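# flisness-filings

Text of press releases and annual letters from listed shoe and clothing companies, collected for the Flisness project. 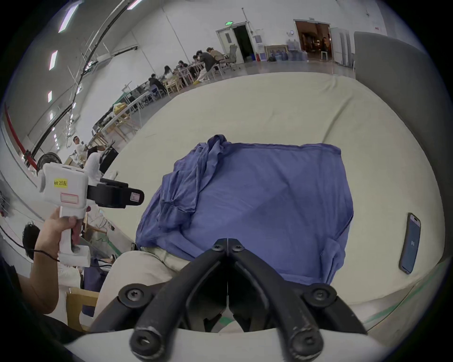 *Blue-violet cloth and a phone on a pale mattress.*

## What is inside

Each row is one document, with the company name, the year, the type of document and the full text. The files are in 2 formats, CSV and JSON Lines, and the content is the same in both. There are 11 columns, explained in `columns.md`.

The data has 3 parts:

- `pirer/` – sales and earnings releases
- `langlois/` – letters to shareholders
- `vendham/` – news about listings, share splits and name changes

## How to load

```
import pandas as pd
df = pd.read_csv("pirer/releases.csv", dtype=str)
```

Please keep `dtype=str`. Some amounts are written as "4.2 million" in the source and we did not convert them.

## Known problems

- Tables inside the letters lost their line breaks.
- Currency is missing in many older rows of `langlois/`. Do not assume US dollars.
- A corrected release is kept next to the first one. Use the column `replaces` to find the pair.

## Updates

The last update was in September. If you find a wrong year, please open an issue with the row ID.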